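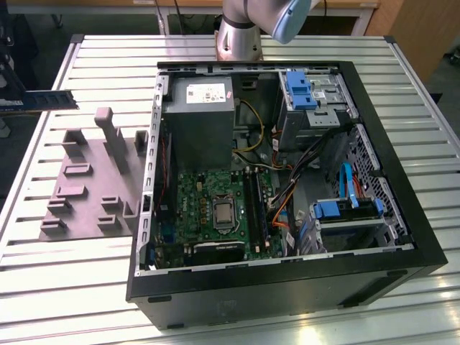

I killed my first sourdough starter, my first fig tree and my first three batches of compost, so when I say anyone can root rosemary from cuttings, please know who is talking. I bought one scraggly plant at the Lomer farm stand two years ago, and now I've got a hedge of it along the driveway, plus a row of babies in pots that I keep pressing on my neighbors. (Sorry, Liesl. Take another one.)

What you need is a healthy rosemary plant, clean snips, a few small pots with holes in the bottom, and some gritty potting mix. I use equal parts plain potting soil and perlite. Coarse sand works too, but it makes the pots heavy, and my back has opinions.

Step 1: Pick the right stems

Go for the soft new growth at the tips, the bendy green stuff. If the stem is brown and snaps like a twig, it's too old. It might root, eventually, but I've waited a whole season on one of those and got nothing except a dead stick. Pass over anything that's flowering as well.

Step 2: Cut and strip

Snip pieces as long as your finger, just below a set of leaves. Then pull the leaves off the bottom half by running your fingers down the stem. Your hands will smell amazing! Save those leaves for potatoes.

Take more cuttings than you want plants. I always lose a few and I've stopped taking it personally.

Step 3: Stick them in the mix

Water the mix first and let it drain. Poke a hole with a pencil, drop the cutting in up to where the leaves start, and firm it with your thumbs. I put 2 cuttings in each small pot, over near the sides. Rooting powder is optional. Mine is an ancient tub that Renzo Bortolotti gave me when he moved, and I use it when I can find it.
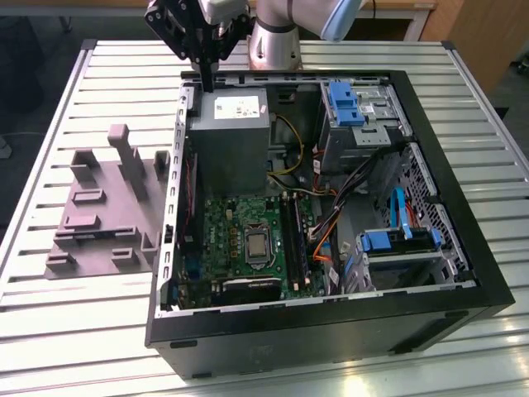

Can I just root the cuttings in a glass of water?
You can, and plenty of people do. Change the water every couple of days and pot them up once the roots are as long as your thumbnail. I like soil better, as my water-rooted ones always sulk for a while after the move.

Step 4: Find them a bright spot

Bright, but out of the blazing sun. Mine go on the shelf by the kitchen window, where it stays a bit over 60 degrees even at night. If your house is dry, set a clear plastic bag loosely over the pots and take it off for a while each day to let the air in. Mist when the surface looks dry. Soggy soil is what did in my entire first tray, which I watered every single morning like a fool.

Step 5: The tug test

After a month or so, give one a very gentle tug. If it pulls back, you've got roots. If it slides right out, tuck it back in and leave it alone for another couple of weeks. New green tips are a good sign too, though I've been tricked by those before.

Step 6: Move them up

Once they're rooted, give each one its own pot and pinch off the very top so it bushes out. Wait until frost is well behind you before planting outside, and let them get used to the wind a little at a time. Cuttings I took last November spent the whole winter indoors and are only now going out on the porch for their afternoons.

Next up is lavender, which works almost the same way except that I'm much worse at it.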